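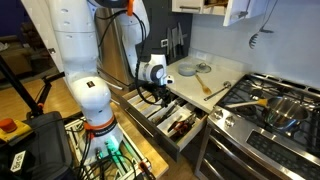 How do I connect the Jurnia glass froster to the bar top before first use?

Fit the drain hose first, then the gas line, and plug in the mains lead last, following the order of the steps in 4.2.

4. Setting up the Jurnia glass froster

4.1 Before you start

The froster chills and frosts cocktail glasses, coupes and small tumblers. It is not a freezer and must not be used to store food, ice or bottles. The instructions in this section apply to the built-in model (209) and the free-standing model (212). Where the two differ, the model number is given at the start of the step.

You will need:
a spirit level
a 10 mm spanner
the drain hose and two hose clips from the accessory bag
leak test spray
the key for the gas cabinet

CAUTION: The froster uses food-grade carbon dioxide. Gas that escapes into a closed room can cause unconsciousness without warning. Do not install the unit in a cellar bar or a room without an opening window unless a gas alarm is fitted and working.

4.2 Positioning and connecting

1. Choose a place on the working side of the bar, out of direct sunlight and away from the glass washer. Steam from a glass washer will settle on the nozzle and freeze.

2. Model 209: check that the cut-out in the bar top matches the paper template. Lower the unit into the cut-out with the drain outlet facing the bar staff. Model 212: stand the unit on its four feet and leave a gap of 40 mm at the back.

3. Place the spirit level across the glass plate and adjust the feet (212) or the corner screws (209) until it reads level in both directions.

4. Push the drain hose on to the outlet and tighten the first clip. Run the hose downhill to the bar drain. It must not be looped or pinched behind the ice well.

5. Make sure the valve on the gas bottle is closed. Screw the gas line to the regulator by hand, then give it a quarter turn with the spanner.

6. Connect the other end of the gas line to the inlet marked G.

7. Open the bottle valve slowly. Spray each joint with leak test spray. If bubbles form, close the valve, undo the joint, check the washer and repeat steps 5 to 7.

8. Plug in the mains lead. The ring light shows white for a few seconds and then goes out.

NOTE: The Drellberg regulator supplied with the unit is set at the factory and sealed. If the seal is broken the warranty on the gas parts no longer applies.

4.3 First run

1. Wipe the glass plate with a damp cloth and dry it.

2. Hold the start button until the ring light turns blue.

3. Press the start button three times without a glass in place, waiting for the light to return to blue after each press. This clears air from the line.

4. Place a clean, dry coupe upside down over the nozzle and press once. The burst stops by itself.

5. Lift the glass by the stem. Check that the frost is even on the inside of the bowl. If one side is bare, the plate is not level (see 4.2, step 3).

CAUTION: Do not frost cut crystal, cracked glasses or any glass that has just come out of the washer. A sudden change of temperature can shatter it. Keep your face away from the plate while the burst is running.

4.4 Setting the burst length

The burst length is set with the dial under the front lip.

Position 1: small stemmed glasses
Position 2: coupes and martini glasses
Position 3: tumblers

For drinks served without ice, such as a daiquiri or a gimlet, use one position higher than the glass would normally need. Do not use position 3 for thin glassware, including the Juhász coupe range.

4.5 Pairing with the Aria bar display (optional)

1. Switch on the display and open Equipment, then Add.

2. Hold the froster's start button and turn the dial from 1 to 3. The ring light flashes green.

3. Select the unit when it appears in the list. The serial number is on the plate beside the gas inlet.

4. Enter the date on which the gas bottle was fitted. The display uses it with the burst counter to work out when a new bottle is due.

NOTE: The counter does not return to zero when a bottle is changed. Reset it by hand under Equipment, Froster, Gas.

4.6 Service interval

Replace the nozzle filter after 3000 bursts or every January, whichever comes first. Close the bottle valve and press the start button until no more gas is heard before removing the filter cap. The part is listed in section 9.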